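Häufige Fragen: Müllbeutel und Tischeimer im Haus Whitelaw

Stand: 27.5.22. Fragen, die hier fehlen, bitte an Tegan Ngata.

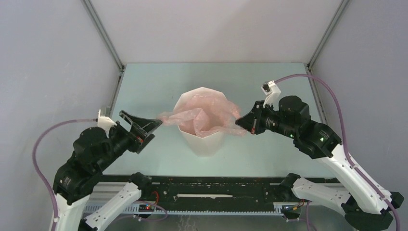
Wie kommt der Beutel in den Eimer?
Auseinanderziehen, über die Öffnung legen, in der Mitte nach unten drücken, Rand umschlagen. Wer den Beutel nur hineinwirft, fischt ihn später unter dem Kaffeesatz wieder heraus.

Warum sind die Beutel rosa?
Weil Lachlan Ruddock im Februar bestellt hat. Es kamen 70 Rollen. Wir werden noch eine Weile rosa bleiben.

Mein Beutel steht an einer Seite weit über. Ist das schlimm?
Nein. Überstand nach außen klappen oder seitlich verknoten. Schlimm ist zu wenig Überstand, das merkt man beim ersten Teebeutel.

Welche Größe brauche ich?
Für die Tischeimer sechs Liter. Die Sieben-Liter-Beutel passen auch, werfen aber Falten.

Der Beutel geht nicht auf. Was nun?
Sie ziehen am falschen Ende. Falls doch nicht: Finger anfeuchten, reiben, Geduld.

Darf Glas hinein?
Nein. Auch kein kleines.

Wer leert die Eimer?
Wer den letzten Krümel noch obendrauf balanciert hat. Darcy Mahuika führt dazu keine Liste, hat aber ein gutes Gedächtnis.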